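Garimbridge Shared Workshop
Two-arm table build: progress report to the Eglītis small grants fund
Prepared by Helju Lepik, 1st August

Work since the April report

Both arms are now bolted down and run from one control box. The left arm was finished first. The right arm was held up by a bad bearing at the elbow, which we replaced from our own spares, so there is no charge to the grant for it. Dalia Lapiņa rewired the left wrist after the old cable kept catching when the hand turned past its limit. The new cable is longer and leaves from the top of the hand.

The grippers are on their second design. The first set had flat fingers that closed well on boxes and badly on anything round. The current fingers are longer and slimmer at the tip, and the parts are held with small screws so that a worn piece can be changed at the bench in 11 minutes. We have been using small pumpkins as the main test object. Their ribs give an uneven surface, and the two sides of the grip rarely meet it the same way twice.

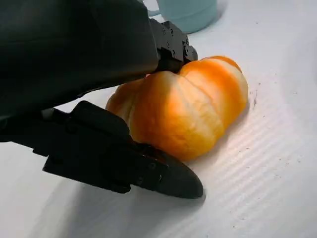
Gripper closing on a pumpkin lying on its side, mug behind.

Practice task

The task for this period is to pick up a pumpkin and set it on a plate, using either arm. A mug stays on the table as something to avoid. We planned for 40 practice runs per arm before moving on. The left arm has done all of its runs. The right arm has six left, and Dalia expects to complete them on the next two open evenings.

The main fault is in the release. The fingers open at different speeds, and the pumpkin sometimes rolls toward the rim. We have slowed the faster finger in software for now. A stiffer spring is on order from Stiltel and should fix it properly.
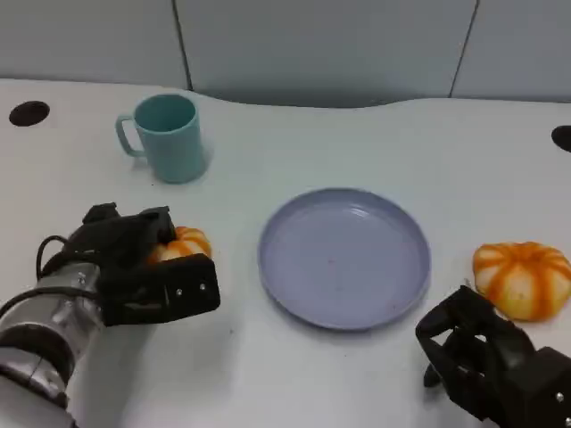 Can both arms work on the table at the same time?
They can, at reduced speed. The software keeps them on separate halves of the table, and only one may enter the middle at a time. Full-speed work with both arms is planned for the next period.

Spending

Spending is within the agreed budget. The larger costs were motors and cable. The money set aside for a second control box was not needed, and we ask permission to move it to spare finger parts.

Next period

Finish the right arm runs, fit the new springs, and write up the finger drawings so that the Zombridge workshop can build a set. Helju will send the drawings to the fund with the next report.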